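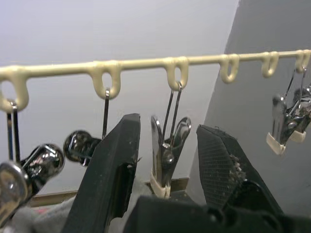

Betreff: Re: [greifer-praxis] Klammerbügel, Stillstand ohne Meldung
An: Liste greifer-praxis

Hallo zusammen,

danke für den Hinweis auf das neue Release, ich habe es eingespielt und kann die Begeisterung nicht teilen. Zur Erinnerung noch einmal der Teil aus der letzten Mail aus Drallholm, auf den ich mich beziehe:

> Wir hatten das Verhalten mit dem alten Stand auch. Der Arm fährt an die
> Klammer, der Greifer schließt, meldet "Objekt gehalten", und dann zieht
> er los, obwohl nur der Drahtbügel zwischen den Fingern klemmt. Mit dem
> neuen Stand von Vass ist das bei uns nicht mehr aufgetreten. Ich würde
> an eurer Stelle einfach aktualisieren und die Schwelle für die
> Schließkraft auf Standard lassen. Der Rest ist vermutlich Verschleiß
> an den Belägen.

"Nicht mehr aufgetreten" ist für mich kein Befund. Wie viele Durchläufe waren das, mit welchem Bügel, und hat jemand die Protokolle gelesen oder nur zugeschaut, ob es kracht? Bei uns lief die Zelle mit dem neuen Stand 30 Durchläufe, und in 11 davon stand im Protokoll "Objekt gehalten", während der Greifer entweder den Draht oder gar nichts hatte. Das ist schlechter als vorher. Ich behaupte nicht, dass es am Release liegt, dafür ist die Menge zu klein. Aber behoben ist da nichts.

Zum Ablauf des Fehlers, der mich mehr beschäftigt als die Fehlgriffe selbst. Der linke Arm soll den Bügel unten stabilisieren, der rechte hängt die Socke in die Klammer. Wenn der rechte nun den Draht erwischt und anzieht, wandert der ganze Bügel mit. Der linke regelt dagegen, weil er seine Position halten soll. Beide Arme arbeiten also gegeneinander über ein Stück Kunststoff, und keine der beiden Steuerungen sieht darin ein Problem, solange jede für sich unter ihrer Kraftgrenze bleibt. Beim dritten Vorfall im Mai standen sie so 20 Sekunden lang unter Spannung, dann kam ein Schutzhalt. Im Display: nichts. Keine Meldung, kein Code, nur Stillstand. Im Protokoll findet sich an der Stelle ein einziger Eintrag, Zeile 3,345 in der Zählung des Exports (der Export schreibt Kommas, fragt mich nicht), und der lautet sinngemäß "Bewegung beendet".

Ein Schutzhalt, der sich als reguläres Bewegungsende einträgt, ist meiner Meinung nach ein Sicherheitsthema und gehört nicht unter "Komfort", wo Vass unser Ticket einsortiert hat. Wer danach quittiert und glaubt, der Zyklus sei durch, greift womöglich nach dem Bügel, während noch Last drauf ist. Bei uns ist dabei niemand zu Schaden gekommen. Ich möchte aber auch nicht warten, bis das anders aussieht.

Was wir geprüft haben:

Beläge der Finger: gereinigt und einmal getauscht. Am rechten Finger setzen sich schnell Fasern fest, das kennt jeder, der mit Textil arbeitet. Nach dem Tausch war die Quote an Fehlgriffen kaum anders, die Verschleißtheorie überzeugt mich deshalb nicht.

Schließkraft: Standardwert und zwei Stufen darunter. Mit weniger Kraft rutscht die Klammer weg, mit Standard hält er den Draht eben fester. Beides wird als Erfolg gemeldet.

Erkennung: Die verchromten Klammern spiegeln, und schief hängende Klammern werden gern um eine halbe Breite daneben angefahren. Mattes Klebeband auf den Klammern hat etwas geholfen. Als Lösung verkaufen würde ich das nicht.

Aufbau für den Textiltest, damit wir über dasselbe reden:
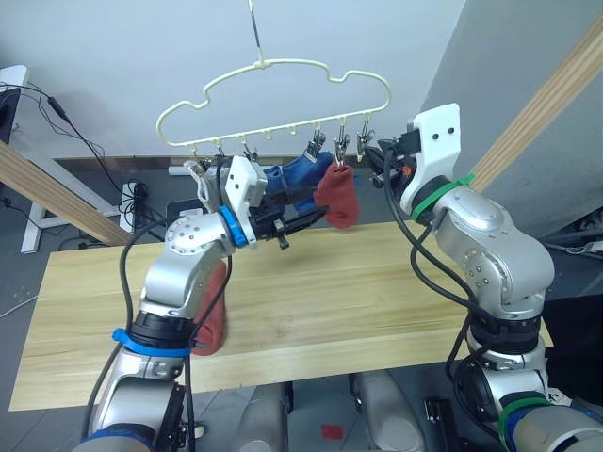

Dikberg: Bei uns hängt derselbe Typ Bügel, und ich halte die Kritik am Release für überzogen. Der Fehler sitzt in der Aufgabenstellung. Ein frei hängender Bügel ist keine feste Aufnahme, und wer zwei Arme daran arbeiten lässt, ohne die Kräfte gemeinsam auszuwerten, bekommt genau das. Wir haben die gemeinsame Überwachung im Modul von Heser eingeschaltet und seitdem Ruhe.

Den Einwand aus Dikberg kam vorhin direkt an mich, ich setze ihn mit Erlaubnis hier ein, damit die Diskussion auf der Liste bleibt. In der Sache: teilweise einverstanden. Die gemeinsame Überwachung haben wir nicht aktiv, das Modul ist bei uns nicht lizenziert. Nur erklärt das den falschen Protokolleintrag nicht. Ob die Aufgabe klug gestellt ist oder nicht, ein Schutzhalt muss als Schutzhalt dastehen. Und "seitdem Ruhe" hätte ich gern mit Protokoll, siehe oben.

Bis das geklärt ist, fahren wir so: reduzierte Geschwindigkeit, kein Quittieren ohne Blick auf die Kraftwerte beider Arme, und niemand fasst an den Bügel, bevor beide Greifer offen sind — auch nicht "nur kurz" wegen einer heruntergefallenen Socke.

Bitte schaut in eure Exporte, ob "Bewegung beendet" an Stellen auftaucht, an denen der Weg noch nicht abgefahren war. Dafür reicht der Vergleich von Soll- und Endposition. Wenn das nur bei uns so ist, nehme ich den Ton gegenüber Vass gern zurück. Rohdaten schicke ich auf Anfrage, für den Verteiler sind sie zu groß.

Grüße aus der Werkstatt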